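3.2 士官候補課程における女性の志願動機と家族の関与 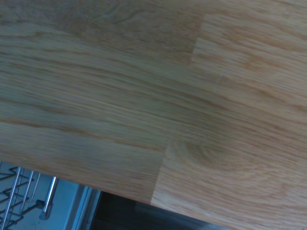 前節で述べたとおり、本研究は士官候補課程に進んだ女性の語りを、志願の決定に至るまでの時期と、入校後の時期とに分けて扱う。本節で取り上げるのは前者である。志願の決定は本人の意思表明として記録されるが、聞き取りの内容を見ると、その前に家族とのやり取りが長く続いている例が多い。願書の提出日だけを追っても、この期間は資料に現れない。

先行研究では、女性の軍への志願を、職業上の安定を求める動機と、制服や規律への関心による動機とに大別してきた。Grabnerはこの2分類に対し、家族内で誰が最初に進学を認めたかという観点を加えている(Konrad Grabner、私信)。本研究もこの観点を採用した。ただし、家族の承認を動機そのものとは見なさず、動機が言葉にされる条件として位置づける。同じ動機を持っていても、それを口にできる相手がいるかどうかで、志願の時期は大きく変わるためである。

調査はStonden地区の予備課程と、Demumにある女子寄宿学校の協力を得て行った。両校の進路担当者を通じて調査の趣旨を伝え、応じた者に個別の聞き取りを依頼した。聞き取りは本人の母語で行い、逐語記録を作成したうえで筆者が日本語に訳した。固有の地名や親族名称のうち、個人の特定につながるものは訳出の段階で一般的な語に置き換えている。録音を望まなかった協力者については、面談後に筆者が作成した記録を本人に読み上げ、訂正を受けたものを資料とした。

図3 木目のある板の表面

語りの中で繰り返し現れるのは、初等教育の段階での中断である。農繁期や転居、年少のきょうだいの世話を理由に通学をやめ、その後に復学した経験を持つ協力者は、軍への志願を「学校の続き」と表現することがあった。ある協力者は次のように述べている。「村では学校に行くこと自体が話題になりました。願書を出すころには、もう何を言われても慣れていました」。この発言では、志願に伴う周囲の反応が、就学時の反応の延長として受け止められている。別の協力者は、復学の際に叔父が学校まで付き添ったことを詳しく語り、志願の場面についてはほとんど触れなかった。筆者が改めて尋ねると、「それは書類を書いただけです」と答えた。

家族の関与の仕方は一様ではない。父親が願書に署名しながら親族には伏せていた例、母親が先に賛成し、父親の説得を兄に任せた例、祖母が学費の一部を負担した例がある。いずれも、賛成か反対かという問いに対する回答だけを集計すれば「賛成」に分類される。しかし、署名を伏せることを選んだ父親の行動を、公然とした支持と同列に扱うことはできない。この点で、承認を二値で記録してきた従来の質問票には限界がある。

Martiは、家族の承認を「黙認」「条件付きの承認」「公然の承認」の3段階に分ける方法を提案した(Mathias Marti、研究会報告)。本研究の資料にこの区分を当てはめたところ、時期によって段階が移る例が目立った。入校前には黙認にとどまっていた家族が、最初の休暇で本人が帰省したのちに公然の承認へ移る場合がある。反対に、任地が遠方に決まったことで、いったん与えた承認に条件が付け加えられる場合もあった。そのため本稿では、承認の段階を協力者ごとに1つに定めず、語られた時点ごとに記録する。

経済的条件についても触れておく。予備課程への通学には交通費と制服代がかかり、Frei奨学基金の給付を受けた協力者は、給付の決定を家族の説得に用いたと述べている。給付額は1人あたり1000で、地域通貨で支払われる。この額は必要な費用のすべてを賄うものではないが、外部の機関に認められたという事実が、金額とは別の意味を持っていた。ある協力者の父親は、給付の通知書を近所の教員に読んでもらい、そののちに署名に応じたという。

一方、給付を受けなかった協力者の語りでは、教員の役割がより大きい。教員が家庭を訪ねて入校後の生活を説明し、宿舎の管理体制や面会の規則について質問に答えていた。親の側の関心は、昇進や俸給よりも、宿舎が男女で分かれているか、夜間の外出がどう扱われるかに集まっていた。Viroraの課程案内にはこれらの事項が記載されておらず、教員の多くは自身の知る卒業生に問い合わせて回答を用意していた。

本節の分析にはいくつかの制約がある。第一に、協力者はすべて入校を果たした者であり、家族の反対によって志願を断念した者の語りは含まれない。第二に、志願前の時期についての語りは回想であり、入校後の経験によって整理し直されている可能性がある。9月に行った追加の聞き取りでは、家族からも話を聞くことを試みたが、応じた家族は公然の承認に分類される例に偏った。この偏りの扱いについては5.1節で改めて論じる。次節では、入校後の訓練期間に関する語りを検討する。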